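Nundari Quarterly
Home | Features | Workshop | Reviews | Back Issues | Subscribe

Hands Before Code

At Skurkham, teaching a robot to handle a shirt starts with a person moving the arm

By Kendra Doucette
April 7, 2026

The program that Skurkham calls Maurya has no folding instructions in it. There is no line that says where a sleeve goes. What it has is a library of recorded demonstrations, 700 of them when I visited, each made by a person who steered a robot through the job from start to finish. The software is trained on those recordings and then asked to do the job alone.

Kiri McAlister runs the project. She spent most of her career writing motion routines for packaging lines, where a carton arrives in the same place every time and a fixed path is enough. Cloth does not allow that. A shirt dropped on a table twice lands in two different shapes, and the routine that picked up the first one will close on air with the second.

"I tried to write it the old way for a year," she said. "I had rules for collars and rules for hems. Then someone would put the shirt down inside out."

The method that replaced the rules is usually called learning from demonstration. Skurkham collects its demonstrations in two ways. In the first, the operator takes hold of the arm and moves it directly, with the motors set to offer little resistance. In the second, the operator works a pair of hand controllers and the arm copies the motion a moment later. Both produce the same kind of record: joint positions, gripper opening, and video, all stamped against one clock.

Moving the arm directly is easier to learn. The operator can feel when the fingers have met the table, and a new person is usually making usable recordings within a day. The drawback is that the operator's own arms keep getting into the video, and the software may learn to depend on them. Remote control gives cleaner video, but all sense of touch is lost. Operators press too hard at first, and the gripper drags the cloth along with it.

McAlister's group now uses direct guidance for short corrections and remote control for nearly everything else. Most of the video that matters comes from close to the gripper, through very wide lenses. The distortion is severe. It is left in, as flattening the picture throws away the edges, and the edges are often where the next piece of cloth comes into view.
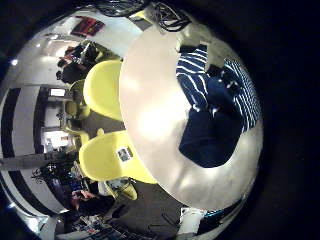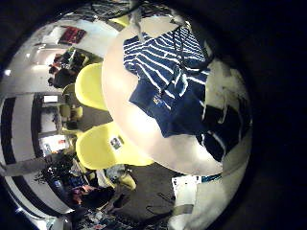
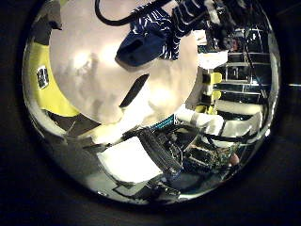 Tariq Kazmi, who trained the current operators, divides a demonstration into approach, grasp, move, and release. The grasp takes the most practice. A person picking up a shirt pinches it, feels one layer or two, and adjusts before noticing that anything was wrong. An operator on the controllers has to judge this by eye, from the way the fold rises. Kazmi tells new operators to lift a short distance and wait.

The wait is a problem of its own. If an operator stops to think, the recording contains a stretch in which the arm does nothing, and a model trained on many such stretches will learn to stop as well. An early version of Maurya would reach the cloth and hang there. The group first tried cutting the pauses out by hand. They now use a script that shortens any pause above a set length, except just after a lift, where the pause is useful.

Speed varies from one operator to the next, and so does style. Iqra Tarar folds from the hem upward. Shagufta Bajwa starts at the shoulders. Either order works, but a model given equal amounts of both sometimes began with one and finished with the other, leaving the shirt in a loose roll. The group argued over whether to impose a single order. In February they settled on a written procedure of 14 steps, with the starting end fixed and the rest left to the operator.

Tarar thinks the procedure is too strict. "If the sleeve is already lying across the front, I should leave it there," she said. "The sheet says pull it out. So I pull it out and put it back."

Bajwa reviews the recordings. She plays each one at double speed and marks it as kept, kept with a note, or dropped. Failed grasps are not dropped automatically. A miss followed by a good recovery is among the most useful things the library can hold, since the model will miss too and needs some record of what to do next. In the batch she was reviewing during my visit, 105 recordings carried a recovery note. She would like more, but recoveries staged on purpose look staged. The operators miss by a wider margin than the software does, and in tidier directions.

The hardware gets less attention in conversation than the recordings do, though it takes up as much of the working day. Cables are the chief complaint. A connector that works slightly out of its socket does not always stop the session; it may only delay one stream of data, so that the video and the joint positions drift apart. A recording with that fault can look perfectly good on playback. Bajwa now checks the clock on every file before she watches it.

The gripper is a smaller worry. The group bought its first fingers from Hoder, a parts supplier, and found the pads too smooth for thin cotton. They have changed the pads 6 times. Each change raises the question of whether older demonstrations still count, given that they record a grip that no longer exists. McAlister keeps them in training at a reduced weight. She admits that the weight was picked by trial and that she has no good theory for it.

How well does it work? On the shirts it was trained on, Maurya completes the fold more often than it fails. On a shirt of unfamiliar weight, results fall off quickly, and heavy knitwear defeats it. McAlister would not give me a success rate for print. The figure depends on how the shirt is put down at the start, and she has not yet found a way of doing that which she considers fair.

Her next step is to bring in operators who have never seen the procedure, record them for a week, and compare the results with the existing library. Kazmi expects the new recordings to be worse. Tarar expects them to be faster. The controllers will be the same ones, and the pads, McAlister said, will not be changed again until the comparison is finished.

Contact the editors | Copyright 2026 Nundari Quarterly | Back to top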